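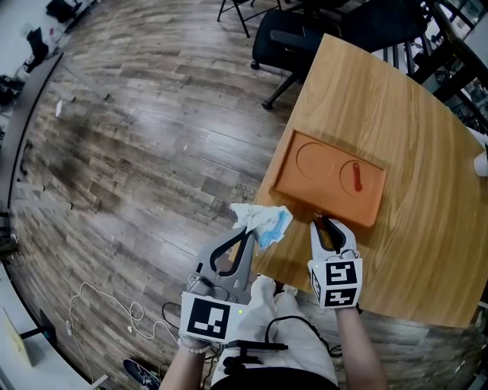
Sorting trays are my favorite cheap fix for a messy work table, and I will happily talk about them all day! The idea is simple: one shallow tray, a couple of marked spots, and every small thing you're using gets a spot of its own. An orange board like mine, with two round outlines molded side by side, is plenty to start with. The little red stick with the bulb at the end lives in the right circle, and the left one stays open for whatever comes next. A bright color helps so much on a light wood table, because your eye goes right to it.

What you need

A flat tray or board with molded or drawn outlines
A soft cloth
A clear stretch of table

Step 1. Wipe the table first, then the tray. Go around the inside of each outline with a corner of the cloth, where the crumbs and dust like to hide.

Step 2. Set the tray down with the long side facing you. Sit in your usual chair and reach for it a few times. If your elbow leaves your side, pull the tray closer. I moved mine over 12 times before I was happy, and it was worth every one.

Step 3. Pick your things. One item per circle, and please don't cheat! Two things in one circle is how my old pencil dish turned into a swamp.

Step 4. Work for a while, and put each piece back in its circle the second you're done with it. This feels fussy for the first afternoon. Then it gets really satisfying (my friend Ye-seo Tak now does it with her sewing notions and has bought a second tray).

Step 5. Before you get up, run the cloth over everything again and look at the circles. Anything missing is probably under the table or on the floor near your chair.

If your tray slides around, put a damp paper towel under it. For a tray without outlines, trace a jar lid with a paint marker and let it dry overnight.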